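Cherche coups de main – atelier partagé Ploltton, projet bras plieur de linge

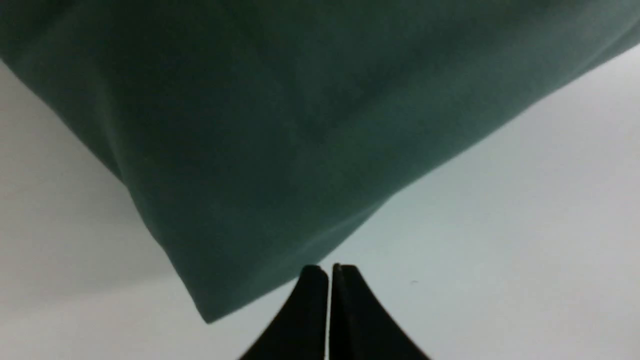

Vue côté pince : les deux doigts noirs presque fermés, le coin du tissu vert juste au-dessus.

Bonjour à tous, on cherche du monde pour finir Felton, notre bras maison qui doit apprendre à prendre un tissu par le coin et à le plier. Construit à l'atelier le soir et le mercredi, pièces imprimées sur place, moteurs de récup. La mécanique tient. Le reste, moins.

Où on en est :
Bras monté, sept articulations, câblage à reprendre au niveau du coude (faux contact dès qu'on tend à fond).
Caméra au poignet OK, un peu floue de près, réglage à revoir.
Pince : troisième version. Les doigts fins passent mieux sous le bord mais glissent sur le coton brossé. Essais de revêtement à faire – silicone, caoutchouc, on prend toutes les idées.
Logiciel : 519 essais enregistrés pour l'instant, on en voudrait 3 000 avant l'été. D'où cette annonce.

Profils recherchés
– quelqu'un à l'aise en Python, pour le tri des enregistrements et la détection des coins
– quelqu'un qui soude proprement (vraiment)
– des personnes patientes pour les séances de prise : on pilote le bras à la main avec la manette, on attrape, on plie, on recommence. Aucune connaissance technique demandé, on vous montre en un quart d'heure
– couture : bienvenue aussi, il nous faut des carrés de tissu ourlés, plusieurs épaisseurs

Concrètement
Séances le mercredi à partir de 19 h, salle du fond, entrée par la cour de la rue Alarcón. Deux heures, pause comprise. Venir une fois ou toutes les semaines, comme vous voulez. Démarrage en mars, 13 places pour les séances de prise, pas de limite pour le reste.
Âge minimum 16 ans, autorisation des parents pour les mineurs. Cheveux attachés, pas de manches larges près du bras. Arrêt d'urgence à portée de main, consignes affichées à lire avant.

Bénévole, donc pas payé. On offre le repas du soir, l'adhésion à l'atelier jusqu'à la fin du projet et l'accès aux plans – tout sera publié, noms des participants dans le fichier si vous êtes d'accord.

Matériel cherché aussi : alim 24 V, vieux draps unis, une lampe sur pied, roulements (demander les tailles). Le banc d'essai Prerkow est à démonter, si quelqu'un veut les profilés alu, à prendre sur place.

Pour s'inscrire : un mot dans le cahier à l'accueil ou un message via la page contact de l'atelier, objet « Felton ». Précisez ce qui vous tente et vos dispos. On répond vite, sauf le week-end.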